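Does anyone believe the wash claims on "stain-proof" tablecloths?

Posted in Kitchen & Dining, July
By gravelroad

I keep seeing ads for the Brillar coated tablecloth. Wipes clean, machine washable, never needs ironing, stays stain-proof for life. For life! My last coated cloth lasted until the first pot of spaghetti sauce. Has anyone owned one of these long enough to say whether the coating holds up, or is it the usual story where it beads water for the video and then quits?

pintobean_40
I have the Brillar. It's fine. It was great for the first 7 washes or so, then coffee started soaking in along the folds. The flat parts still bead up. "For life" is a stretch, but I'd buy it again on sale.

gravelroad
So it fails where you fold it, and everybody folds it. How is that fine?

pintobean_40
Because I wipe it most nights and wash it maybe twice a month. I didn't say it was magic.

oldflannel
The coating on all of these is a thin finish on cheap polyester. Heat kills it. If you put it in the dryer, that's your answer. My Ulik went through the dryer once on high and came out feeling like a raincoat that had been left in a car.

pintobean_40
Never been in the dryer. Line dried every time. 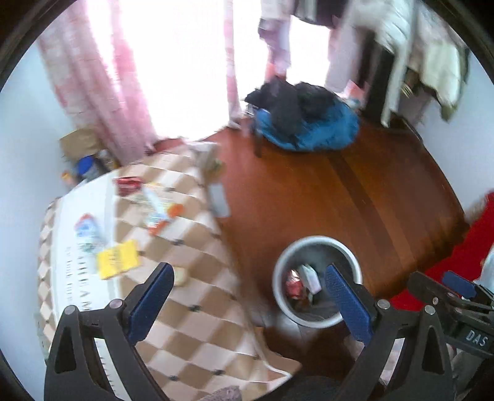

oldflannel
Then I'd look at your detergent. Fabric softener leaves a film and the water stops beading. Wash it once with nothing but plain detergent, rinse twice, and see what happens.

mudroom
I don't buy the softener theory. I've never owned a bottle of softener and my Farkas cloth still gave up after one summer. They wear out. The companies know it, and that's why the warranty asks for your receipt, the original tag and 4 photos of the stain. Who keeps the tag from a tablecloth?

oldflannel
One summer outside or inside?

mudroom
Outside, on the patio table. Why?

oldflannel
Sun. That's a different problem.

mudroom
The package said indoor/outdoor.

gravelroad
And this is what bugs me. Every time one of these fails, the customer did it wrong. Wrong soap, wrong dryer, wrong sun.

tealeaf2
Plain cotton, dark pattern, hot wash. My Markitz was $40 and has gravy on it that you'd never find. I quit caring about coatings years ago.

pintobean_40
$40 for plain cotton is its own kind of scam, sorry.

tealeaf2
Still using it, though.

gravelroad
Might go that way. Does it shrink?

tealeaf2
A little, lengthwise. Buy a size up.

Related threads
Getting candle wax out of linen
Round table, square cloth: does it look bad?
Are vinyl placemats worth it?
Ironing napkins, yes or no
Table pads that don't smell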